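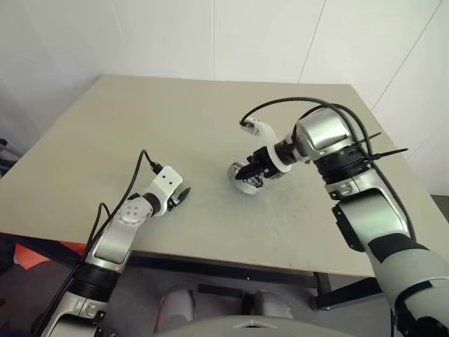
The gray marks on our pale tabletops no longer come off with a damp cloth, one subscriber at Flirnden wrote to this list, and we would like to know whether to clean them harder or replace the tops.

30 Oct 2024
Posted by the Eltusell Furnishings Office
Category: Tables and Work Surfaces

Dear subscribers,

The office thanks Flirnden for its inquiry. Faint grayish scuffs and smudges, scattered over a light top, are not in themselves grounds for replacement. Small metal items set directly on the surface are a frequent source of such marks, and short cylindrical pieces with a hard rim should be lifted when they are moved - never slid.

Please begin with a soft cloth and a mild soap solution, working on one small area at a time. Abrasive pads are not approved for any pale top. They dull the finish, and the dull patch then collects dirt faster than the original scuff did.

A replacement may be requested on Form 387 if the surface is cracked, lifting or rough to the touch. Requests received before the end of March will be handled under the present Mikenero agreement.

Flirnden had written:

> We have six square tables in a pale beige-gray finish. The worst marks
> are where people work most, toward one side. A white eraser pad took
> some of them off but left the spot shiny. May we continue with it?

The eraser pad should be discontinued. Shiny spots cannot be reversed by cleaning - they may be left as they are.

Eltusell Furnishings Office

Contact the list office | Copyright Eltusell | Back to top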